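로봇핸드/그리퍼 게시판 > 사용기·비교

제목: 평행 그리퍼 핑거 비교 중간 정리 (Brumance 기본 핑거 vs Jindau 패드) + 손목 카메라 얘기 조금

글쓴이: 납땜하는너구리
조회 3256 | 댓글 14

지난번에 핑거 바꾼다고 글 썼다가 후기 언제 올리냐는 쪽지를 꽤 받아서 중간 정리 올려봅니다. 아직 다 끝난 건 아닌데 재밌는 게 너무 많아서 못 참겠네요 ㅎㅎ

비교한 조합은 이렇습니다.

1) Brumance 기본 핑거 (넓적한 판형, 패드 없음)
2) Brumance 핑거 + Jindau 실리콘 패드
3) Limport 얇은 핑거

컨트롤러는 전부 Semaan 걸로 통일했고 파지력 설정도 똑같이 맞췄어요. 물체는 플라스틱 통, 비닐봉지, 마우스, 얇은 박스 위주입니다. 집계에 넣은 파지 시도는 261번이고, 초반에 캘리브레이션 틀어진 채로 돌린 건 다 뺐습니다.

일단 손목 카메라부터. 저는 처음에 손목 카메라는 보조라고 생각했거든요? 근데 핑거 폭이 넓으면 화면 아래쪽을 양쪽에서 다 먹어버려서, 핑거 선택이 곧 시야 선택이 되더라고요. 넓은 판형이면 벌렸을 때 두 핑거 사이 틈으로 물체를 봐야 합니다. 반투명 통은 뒤의 나뭇결까지 비치니까 벽면 경계 잡기가 은근히 까다롭고요.

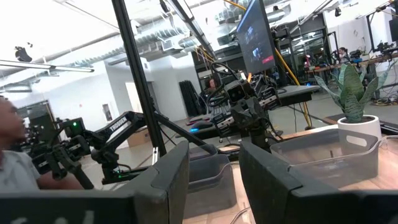 그래서 접근 각도를 조금 눕혀서 들어가는 쪽으로 바꿨는데 이게 효과가 꽤 컸어요! 똑바로 내려가면 마지막 구간에서 통 테두리가 핑거에 가려지는데, 눕혀서 들어가면 테두리 한쪽은 끝까지 보입니다. 대신 손목 관절 여유가 줄어서 작업대 끝쪽 물체는 포기해야 합니다. 얇은 핑거는 이 문제가 거의 없어요. 시야만 놓고 보면 3번이 압승입니다.

근데 또 힘으로 가면 얘기가 달라집니다. 3번은 통을 옆에서 잡을 때 끝이 살짝 벌어지는 느낌이 있고, 손잡이 구멍에 걸어 드는 건 제일 잘해요. 구멍에 쏙 들어가니까요. 1번은 튼튼한데 매끈한 면에서 미끄러집니다. 2번이 제일 무난하고, 저는 지금 2번에 마음이 많이 기울었습니다.

댓글

서보모터조아
오 기다렸습니다. 저희도 판형 핑거 쓰는데 시야 가림 때문에 카메라를 위로 올렸다가 이번엔 브라켓이 선반에 부딪혀서 다시 내렸어요 ㅠㅠ 눕혀서 들어가는 건 생각 못 했네요. 몇 도 정도 주셨어요?

납땜하는너구리 (글쓴이)
물체마다 달라서 딱 하나로 말씀드리긴 어려운데, 통 테두리가 카메라에 남아 있는 한도에서 제일 조금만 눕혔어요. 많이 눕히면 핑거 한쪽이 바닥에 먼저 닿습니다.

grip_or_die
저는 좀 다르게 봅니다. 파지력 설정을 똑같이 맞추는 게 공정한 비교인가요? 실리콘 패드는 마찰이 크니까 힘을 줄여도 되고, 패드 없는 건 올려줘야 제 성능이 나오죠. 같은 값으로 돌리면 1번이 손해 보는 조건입니다.

납땜하는너구리 (글쓴이)
인정합니다. 그 부분은 저도 찜찜했어요. 다만 작업 중간에 물체가 계속 바뀌는데 그때마다 힘을 따로 주기 싫어서, 한 설정으로 얼마나 버티나를 보고 싶었습니다. 핑거별로 힘을 조정한 비교는 따로 돌려볼게요.

grip_or_die
그럼 제목에 단일 설정 기준이라고 써주시면 좋겠네요. 이것만 보고 Brumance 기본 핑거 별로라고 할 분들 분명히 있습니다. 그거 꽤 잘 만든 물건이에요.

밤샘튜닝
비닐은 어땠나요? 저는 그게 제일 궁금합니다. 봉지 하나 때문에 일주일 날린 적이 있어서...

납땜하는너구리 (글쓴이)
비닐이 하이라이트죠!! 투명 비닐은 모양이 매번 다르고 조명 반사가 심해서 깊이값이 엉망이 됩니다. 카메라 위치를 바꿔봐도 주름진 데가 번쩍번쩍하는 건 그대로고, 얇은 데는 뒤에 있는 천장 배관까지 비쳐 보여요. 그래서 깊이는 거의 포기하고 RGB로만 접근했습니다. 요령은 한 겹을 노리지 말고 뭉친 부분을 집는 거예요. 한데 모인 데를 물면 패드 없는 핑거로도 꽤 버팁니다. 그리고 큰 봉지는 집은 다음이 더 문제인데, 양옆으로 퍼지면서 아래로 축 늘어지니까 생각보다 훨씬 높이 들어야 밑에 있는 통에 안 걸려요. 저는 들어 올리는 높이를 두 번이나 고쳤습니다.

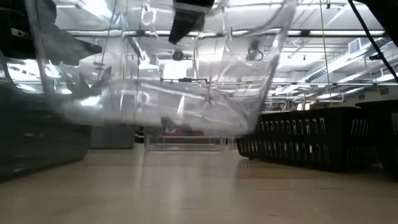 밤샘튜닝
아 뭉친 부분... 저는 계속 가장자리를 노렸거든요. 가장자리가 윤곽이 제일 잘 나오니까 당연히 거기가 답이라고 생각했는데 반대로 가야 했네요. 들어 올리는 높이는 봉지 크기를 추정해서 정하세요, 아니면 그냥 고정값인가요?

납땜하는너구리 (글쓴이)
지금은 고정값이에요. 제일 큰 봉지 기준으로 잡아놔서 작은 봉지는 쓸데없이 높이 올라갑니다 ㅋㅋ 느리긴 한데 걸리는 것보단 나아서요.

서보모터조아
비닐은 흡착이 낫다는 말도 많던데요.

grip_or_die
구겨진 비닐에 흡착은 반대합니다. 컵이 주름 위에 앉으면 공기가 새서 못 듭니다. 팽팽하게 펴진 포장이면 몰라도요. 이건 글쓴이 방식이 맞다고 봅니다.

초보자동화
질문이요! Limport 얇은 핑거에 Jindau 패드 붙이는 건 안 되나요? 둘의 장점만 가져올 수 있을 것 같은데요.

납땜하는너구리 (글쓴이)
저도 똑같은 생각으로 해봤는데 패드 폭이 핑거보다 넓어서 잘라 써야 합니다. 자른 패드는 3일 만에 모서리부터 들뜨더라고요. 접착면을 사포로 갈고 다시 붙여놓은 상태라 결과는 좀 더 봐야 해요. 이게 되면 2번 제치고 1등일 수도 있습니다, 기대 중!

서보모터조아
자를 때 모서리를 둥글게 따보세요. 저는 그렇게 하고 나서 훨씬 오래 갔습니다. 그리고 힘 조정한 비교 올리실 때 Semaan 설정 파일도 같이 공유해주시면 저희 쪽에서도 같은 조건으로 돌려볼게요.

납땜하는너구리 (글쓴이)
좋습니다! 파일 정리해서 일요일에 자료실에 올릴게요. 제목도 방금 그 의견대로 고치려고 했는데 댓글 달린 글은 제목 수정이 막혀 있네요. 다음 글 제목에는 꼭 설정 조건부터 쓰겠습니다.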